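Clekis: a student tabletop set

README, third go at it. I wrote the first two as if for a journal and Vimala Menon told me she fell asleep, so this one is just me talking.

Clekis is what our robotics club has been doing since December. It's a set of recordings of a two-armed robot working at a table with everyday things on it, plus the notes, the spoken instructions typed up, and a pile of scripts that mostly run. There are 330 recordings in it at the moment. We made it for our end-of-year project and then other clubs started asking for it (hello, Nindano people!), so now it needs a proper front page.

Who did what

I'm Pavithra Kartha and I looked after the data side, meaning file names, labels and nagging. Kauko Kettunen did most of the driving of the robot and is annoyingly good at it. Édgar Marulanda wrote the loader and the checker. Vimala did the instruction texts and read every single one aloud before it went in. If something is spelt wrong, it'll be in a folder I made.

What's on the table

Household bits, the sort you'd find in any kitchen drawer or corner shop. The main group is a yellow foam cube, a pale green dustpan, a banana, a white oval tray, a clear food container with a blue lid, and a snack bag in a bright green packet. We picked them so that the grips would be different from each other. The cube squashes, the bag crinkles and changes shape every time you look at it, and the lid is so flat that it has made grown students shout.

Let me go on about the lid for a bit, as it took up more of our spring than our exams did. Flat and see-through is a horrible pairing. Our first detector (Édgar's, he won't mind) kept finding the cloth and missing the plastic. Then the fingers have to get at a thin rim with hardly any gap under it. Kauko's advice for new drivers is to come in low, go slowly and keep your eyes on the wrist. I still can't do it the way he does!
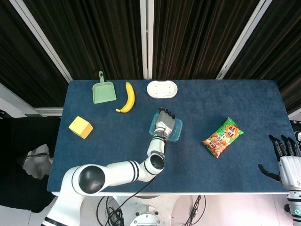

Left hand down on the blue lid, right hand over the other end of the table.

Folders

raw/ has the video and joint readings exactly as they came off the machine. Big. Don't download it on a phone.
clean/ has the same recordings trimmed at both ends and lined up in time. Start with this one.
words/ has one text file per recording, with the instruction and any remarks from the driver.
bad/ has the ones that went wrong. We kept them on purpose and they've been really handy for teaching a model what a dropped thing looks like.
tools/ has the loader, the checker and a little viewer called Rirko, named after a biscuit tin in Édgar's kitchen.

Getting going

Unpack clean/ and words/ side by side, then run the checker from tools/ before anything else. It'll moan about missing remarks in a lot of files and you can ignore that. If it moans about timing, please write to us, that's a real fault. The loader wants 3000 as its chunk size. Smaller works too but it crawls, and bigger made the club laptop fall over.

How we name things

Names in words/ are all lower case and we use one name per object all the way through. It's "lid", never "cover" or "top". It's "tray", never "dish". The older files said "box" for the food container and I've changed them, though I may have missed a few. Left and right always mean the robot's left and right. We argued over that for a whole evening and Kauko won.

Layouts

The objects get moved between recordings. We don't have a fixed starting grid, we just told people to spread things out and leave a hand's width where they could, and then the driver read out the instruction. That means some layouts are harder than others, with the bag shoved over to one side or the cube right by the dustpan. If you need even coverage of the table you'll want to pick your own subset, and Édgar has a script half written for that.
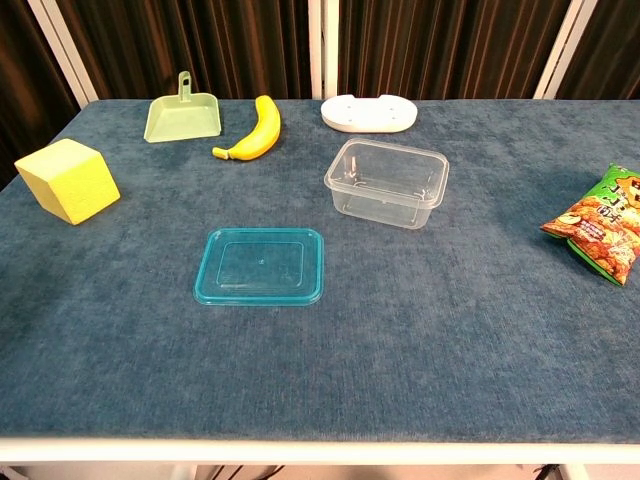
Can I use just part of the set for a class project?
Of course, go ahead. Most people take 100 recordings from clean/ plus the matching files in words/, and that's plenty for a first grasping model. Please say which ones you used in your write-up so the next class can compare.

Known problems

The colour of the cloth shifts between cameras, so a blue that looks nearly navy in one comes out greyer in another. We haven't corrected it. The sound is missing from 3 recordings in raw/ (my fault, wrong button). And the remarks get shorter and grumpier towards the end of each session, which you'll notice.

Thanks and contact

Big thanks to Pascal Aubert, our teacher, who signed for the room keys more times than he wanted to, and to Panicker for printing the poster. Questions go to the club inbox with Clekis in the subject line. I check it most evenings after six, less often during exams.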